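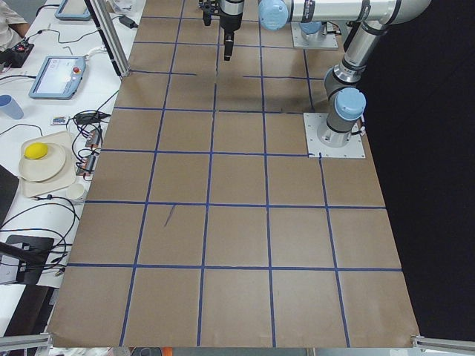 Sillow Table Grid Kit

Brown kraft paper and blue tape for marking out a work table in squares

The Sillow kit covers a tabletop with plain brown kraft paper and divides it into squares with blue tape. It is used for sorting small parts, laying out craft pieces, and keeping items in the same spot from one day to the next. The paper takes pencil and marker, so a square can be labeled or a spot marked inside it.

What you get

Kraft paper, 1 roll
Blue tape, 2 rolls
Instruction sheet

Item number: 766
Sold by: Nasau

Laying the grid

Clear the table and wipe it down. Roll the paper out flat and fasten the edges before you start on the tape. Run the long strips first, from the near edge to the far edge, then lay the cross strips over them. Press down firmly where two strips meet. The size of the squares is up to you. Small items such as capped bottles, jars, and spools do well with one to a square.
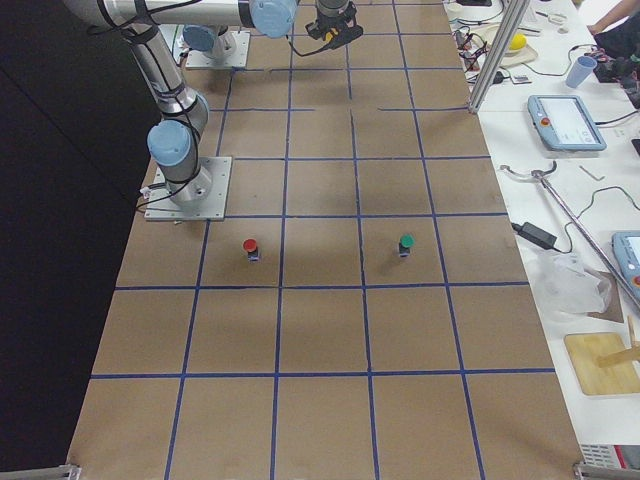

Larger items can take up two squares or more. If you need an open area, leave a gap in the line or lift the piece of tape between two squares. Short pieces can be added later to close it again. Lift slowly, as the tape can pull up the face of the paper.

The tape tears by hand. A torn end is a little ragged, so use scissors if you want a clean edge.

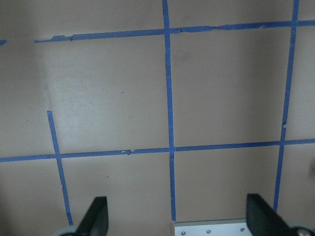 Blue tape lines crossing on the tan surface.

Care and refills

Dust the surface with a dry cloth. Do not use water or spray cleaner on the paper. Worn tape can be covered with a fresh strip. When the paper is stained or torn, replace the whole sheet.

Refill tape is item 2000 and is sold by the roll. Paper refills are sold separately. Both ship from our Stubbs warehouse. Orders placed with Josisport can be returned to either store if the rolls are unopened.

Page updated March 23, 2020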